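How to Run a Clean Demo Session With a Hand-Held Gripper (Club Notes)

I've been promising to write this up since May, so the new members can stop asking me the same things at the door. These are my notes for recording demos with the hand-held gripper on the Plosar project. If you're on one of the other teams, most of it still applies, but your task list will be different, so check yours first.

A little background for anyone who just joined. Our club enters the tabletop round of the Nimari student challenge, where the robot has to pick small everyday things off a table and put them where they belong. We teach it by doing the job ourselves, over and over, with a gripper we hold in one hand. The camera on it sees what the robot's own camera would see. We had 2173 demos saved at last count, and I would happily throw out a bunch of the early ones (mine included!).

What you need

The gripper, charged
The task card for the day
Your object and your target
A fresh microfiber cloth for the lens
The log sheet, paper or laptop, I don't care which

Step 1: Check the fingers

Open and close the gripper slowly a few times before you switch anything on. Both fingers should move together and meet in the middle. Then look at the pads. Ours have a fuzzy covering, and it collects every crumb and hair in the room, so pick it clean. If a pad twists when you push on it with your thumb, tighten the screws on its block and try again. I lost a whole Wednesday evening to a pad that had rotated just a tiny bit, and all the grasps from that night look drunk.

Step 2: Set the table

Put the target down first, in the middle of your reach, and then the object off to one side. Stand where you plan to stand and do one dry run with your arm. If you have to lean or shuffle your feet, move things closer. You want to be bored by how easy the reach is!

For the keys task the target is the black oval tray, the one with the upright panel in it. Keep the keys flat on the white surface to start with, and spread the tags out a little so they aren't all bunched under the ring. We'll do messy piles later in the season.

Step 3: Start wide

Every demo begins with the fingers fully open and the target in view between them. I mean fully open. People get lazy around the tenth take and start half closed, and then the model learns to start half closed too, and it bumps into everything. Hold still for a slow breath, then go. 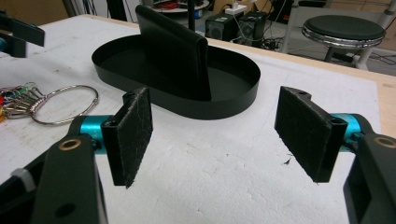
Step 4: Make the grasp

Come down toward the keys at a steady speed. Aim for the ring itself, not the tags, and try to get one pad on each side of it. Close until you feel it bite, wait a beat, then lift straight up. If you miss, don't stab at it again and again. Open all the way, back off a few inches, and make a second try like you meant it. A calm second try is a perfectly good demo and I keep those.

Step 5: Carry and place

Lift higher than you think you need to. The rim on the tray is thin and the keys hang lower than the pads, so a low carry will drag them right into it. Go over the edge, stay clear of the upright panel, lower until the keys touch down, and then open. Please don't drop them from up high. It's loud, it bounces, and the judges at Nimari take points off for it.

Back the gripper away before you stop recording. I want to see the open fingers leaving the tray at the end of the clip.

Step 6: Move something and go again

Change one thing between takes. Slide the keys over, turn the tray a bit, or flip the tags. We do 30 takes per task card and then swap people, and yes, your wrist will complain before then, so take a break at 17 or wherever it starts to bug you.

Step 7: Log it

Write down the task, the take numbers, and anything weird. "Bumped table on 19" is plenty. Then copy the files to the Ogola folder on the club drive and open two or three to make sure they play. If the upload stalls, leave the laptop plugged in with the lid open and message the group so the next team doesn't shut it.

When you're finished, wipe the lens, clean the pads one more time, and put the gripper back on the Monitz charger with the fingers open.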